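Stornardale Shared Workshop — Bin Picking Cell, Set-up Guide
Section 4: Fixing the bin and dressing the cables
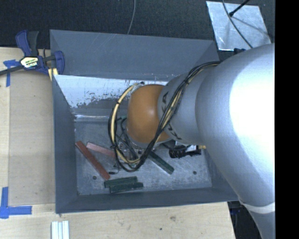
Amparo Palomino
Cell maintainer, Stornardale Shared Workshop

This section covers the mechanical set-up of the picking station. Complete Section 3 (mounting the arm) first. Speed settings are in Section 6.

4.1 Placing the bin

1. Switch the controller to manual mode and move the arm to the park position. Press the emergency stop before reaching over the table.
2. Set the grey metal bin on the wooden tabletop, beside the flat tan panel. The blue tape on the panel is a reference for the Triltico calibration routine. Do not lift or re-lay it.
3. Fit the bar clamp at the corner of the bin, with the blue jaw over the back panel. Tighten until the bin cannot be shifted by hand.
4. Check that the clamp handle is clear of the path to the park position.

NOTE: Scratches and worn paint inside the bin do not affect gripping. The bright metal on the inner back surface can upset the vision step under direct light. Turn off the bench lamp before teaching.

4.2 Dressing the cables

1. Run the black and cream cables along the arm and over the wrist.
2. Leave a loop beside the orange joint cover. The loop must be long enough for the last joint to turn through its full range without pulling.
3. Secure the bundle at the wrist with a cable tie, then tie the pale cable on the loop. Trim the tails flush.
4. Lead the thinner black wires down inside the loop to the tool.
5. Jog the last joint slowly to both limits and watch the loop throughout. If it catches on the bin wall, raise the approach height by 20 mm and repeat.

CAUTION: Do not tie the loop to the orange cover. A fixed loop will pull on the connectors — the Gornetti cable set has no strain relief at the tool end.

4.3 First picking test

1. Scatter the red and green bars on the bin floor. They may lie at any angle, including under one another.
2. Clear hands and loose tools from the table and release the emergency stop.
3. Run the test program at reduced speed, with one person at the stop button.
4. After 2,000 cycles, inspect the ties and re-tighten the clamp.

Report any fault to Josué Coutinho before changing the program.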